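Tags: workplace, automation, job changes, training

Moved from sorting by hand to watching the arms, is this normal?

Posted by benchrat36

Ok so quick background. I was on hand sorting at Anham, small shop, mixed blocks into bins by color. In the spring they put in a two-arm station from Lacroix and now my title is "cell attendant". Same pay. What I do is load the table, watch, write down what went wrong, reset, repeat. Arm holds a bin, other arm is meant to do the picking. Reds in the orange bin, other colors have thier own.

My back is better, not gonna lie. But I'm bored and kind of lost. Supervisor says there's a review in October and I should "bring ideas". What ideas?? Also worried they only keep me till it runs alone. Anybody been thru this? What did you ask for?

Posted by Gaspard Bailly

Went through this at Cluline, 278 people on site then. Hand packing to attended cells. Stuff I wish I'd done sooner:

1. Keep your own log. Date, what color, how it was lying. Pieces resting on top of each other are a different problem from pieces lying flat, so write them seperately. On a table like the one below I'd note the red one across the tan one before anything else.

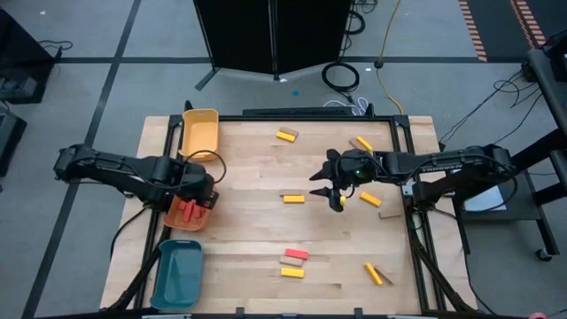
2. Get the title in writing, plus what it pays. "Same pay" for new duties is a thing you can bring up. I got mine moved up a grade but had to ask 2 times.

3. Ask for training on the setup side. Teaching positions, changing fingers, basic faults. Not the vendor's slide deck, real hours at the station with whoever set it up. I had almost 36 hours over a few weeks and it's the reason I'm still there.

4. Stop rule. Who can stop it, who restarts. Should be you for both. Ours was fuzzy for months and people argued.

About being bored. Yeah. First couple months were bad. You go from busy hands to standing around and you feel like you're slacking even when you're not. We also used to talk all shift across the bench and that just went away, everyone off at their own cell. Ask if breaks can line up. Small thing, helped a lot.
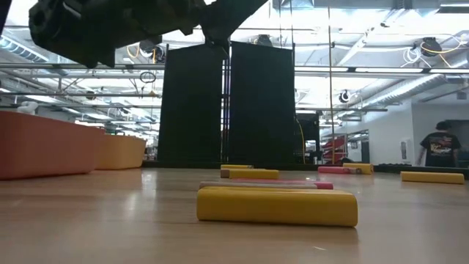

And ask straight out what happens to the job when it needs less watching. Mine said "we'll see", so I asked again by email and then I got a real answer. Two of us went to setup, one to shipping by choice.

Posted by tally_1014

what he said about the log. we had Atura come in to do ours and the attendants notes were better than anything they had. dont give it away for free tho, put your name on it

Posted by oldforklift

Every place is different, hard to say. I'd start looking just in case. Good luck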